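Call for participants: working group on safe table-top gripper work
Pondudier, Polside site

Posted September 2019. Open until we have enough people.

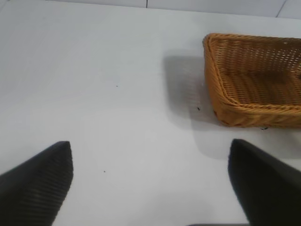 We need people for a working group that writes good practice rules for small arms working at a table next to humans. Pick and place, bins and baskets, light stuff. The group starts in March and we want the list of names settled well before that, so please don't sit on this.

What exists now: a 22 page draft, written in a rush by two of us, and it shows. Covers stopping distances, finger force, who may reach into the work area and when, what gets wiped down between shifts. Parts of it contradict each other. Section 4 is basically a heading.

What you'd do

- read the draft and mark it up, be rude if you have to
- come to four sessions at Polside, half a day each, lunch provided
- take one section and rewrite it with a partner
- try the rules at a real station and write down where they get in the way

That last one matters most to us. The draft says the table has to be clear of crumbs and specks before a run. Fine, but how clear, and who checks? It says containers go in the same spot every time. Same spot measured from what? Operators have been asking and we don't have a good answer. Same goes for finger pads - when is a ribbed pad worn enough to swap? Right now it's one person's opinion per shift.

Who we want

Operators first. If you run or load a station, apply, even if you've never written a procedure in your life. Also maintenance techs, safety reps, integrators, people who teach this to new hires. A couple of seats for students, but you need to have worked hands on with a gripper, simulation only won't do it. We'd like at least one person who thinks the current rules are too strict and one who thinks there too loose.

No degree needed. You should be able to read a risk assessment without falling asleep and say plainly what's wrong with it.

What you get

300 euros per session. Travel paid up to 500 euros in total, keep your reciepts. Your name in the finished document if you want it there, left out if you don't. Viltberg people: your sessions count as work hours, already agreed, no need to ask your shift lead twice.

Practical

Closed shoes, no loose sleeves, hair tied back at the stations. Short safety briefing before session one, everybody, including those who've done it before. Sessions in English. Parking behind the Borbély building, not in front. Step-free access from that side too.

To apply: half a page to Tímea Kerekes at the Pondudier front office, paper or email. Say what you work with, how long, and one rule at your own workplace you'd throw out or change. No CV please. Can't make all the dates? Apply anyway and tell us which ones - we may be able to pair you with somebody.

Replies go out in batches. If you hear nothing in two weeks, call the front office and ask for Tímea.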